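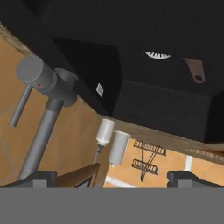
그리퍼 예산, 어디까지 썼나

5월 안에 견적 마감이라 급하게 적는다. 정리 안 된 글임. 나중에 고칠 수도 있고 안 고칠 수도.

일단 결론부터. 팔은 아직 안 산다. 시뮬레이션으로 한 분기 더 버티기로 했다. 주방 장면 하나 제대로 돌려보니까 뭘 사야 되는지가 좀 보여서. 작년엔 카탈로그만 보고 예산표 짰다가 그리퍼 손가락 폭부터 다시 잡았다. 그때 표는 지웠음.

지금 후보는 둘.

Garrido 쪽 - 팔이랑 그리퍼 묶음 견적. 그리퍼만 따로 빼달라니까 답이 없다. Ubaldo Ferraro 씨한테 메일 두 번 보냄.

Visgate 쪽 - 팔은 비싼데 손가락 교체 키트가 싸다. 한 세트 123유로. 세 세트는 있어야 될것 같고, 그럼 369유로. 여기에 손목 카메라 브래킷이 25유로. 브래킷은 직접 깎을까 하다가 관뒀다. 시간이 더 비쌈.

키트 세 세트랑 브래킷 하나 합쳐서 394유로. 배송비 별도. 통관은 또 따로 알아봐야 된다. 올해 소모품으로 잡아둔 돈이 2586유로라 여기까진 괜찮다. 문제는 그래픽카드. 렌더링용으로 하나 더 넣으면 남는게 거의 없다. Yoga한테 물어보니 해상도부터 낮추라고. 낮췄다. 손목 시점은 낮춰도 쓸 만한데 멀리서 잡는 시점은 그릇 가장자리가 뭉개진다. 그래서 다시 올림. 하루 날렸다.

작업 대상은 싱크대로 정했다. 이유는 단순한데, 싱크대가 제일 까다로워서다. 깊은 볼 안으로 팔이 들어가야 되고 수전은 피해야 되고 어두운 싱크에 어두운 그릇이면 인식도 애먹는다. 여기서 도달 거리가 되면 조리대 위는 대충 다 된다고 본다. 팔 길이 스펙도 이걸 기준으로 비교하는 중.

아래 장면 보면서 적은 메모. 그릇이 왼쪽 볼 바닥에 기울어져 있고 배수구 거름망을 일부 가린다. 위에서 수직으로 내려가 집는 건 애매하다. 가장자리를 옆에서 물어야 할듯. 그러면 손가락이 길어야 되고, 결국 교체 키트 얘기로 돌아온다.
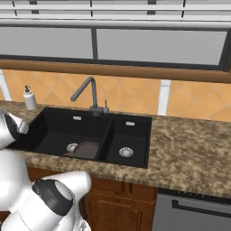 제20호

호수는 이 연재 번호다. 벌써 스무 번째. 원래는 장비 구매 일지였는데 요즘은 안 사는 얘기만 쓰네.

이어서. 베이스 위치도 예산에 들어간다. 싱크 앞에 팔을 세우면 하부장 문이랑 겹친다. 이동식 받침대로 가면 돈이 더 들고, 고정식이면 식기세척기 쪽 작업은 포기해야 될 수도 있다. Brotstead 받침대가 높이 조절이 된다길래 문의 넣어둠. 바퀴 잠금이 확실한지도 물어봤다. 가격은 아직 못 받음.

Nobuhle Jacobs 님이 지난 글 댓글로 중고는 왜 안 보냐고 하셨는데, 봤습니다. Toltton에 올라온 거 하나 있었고 컨트롤러가 빠져 있었음. 컨트롤러 따로 구하면 새거랑 차이가 별로 없어요. 보증도 없고. 그래도 제보는 계속 받습니다.

사기 전에 확인할 것, 나 보라고 적어둠.

손가락 키트 길이 실측치 받기 (도면 말고)
방수 등급. 싱크 작업이면 이건 못 뺀다
브래킷 나사 규격
받침대 포함 총 무게, 바닥 하중
부가세 포함가인지 아닌지!! 저번에 당함
그래픽카드는 6월로 미룸

Garrido에서 이번 주 안에 답 안 오면 Visgate 키트만 먼저 주문한다. 팔은 그다음. 견적서 오면 표로 만들어서 올리겠음.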